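Sunday, June 16, 2024

Prokesholm app, offline sync.

Continued with the list screen on the cross-platform build. With 300 records it scrolls well on both systems. With 700 the Android version stops for a moment when the sync starts, the iOS version does not. I moved the database write out of the main thread and now send the records in groups. The stop is shorter but I can still feel it.
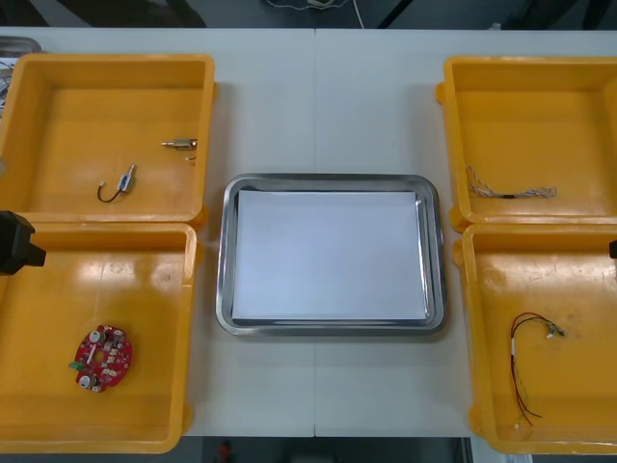

Yellow bins.

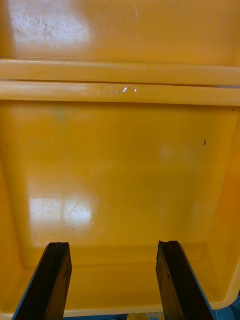 Tried also the older plugin from the Turcotte branch. It does not build with the new SDK, three errors, all in the same file. I did not repair them, I only noted them in the ticket.

Open question for Preltau: do they need the full list on the phone, or is 500 records enough? If 500 is enough, we can keep the present code until September.

To do: clean the log output, ask for the second test phone, merge the login fix before anybody touches the menu.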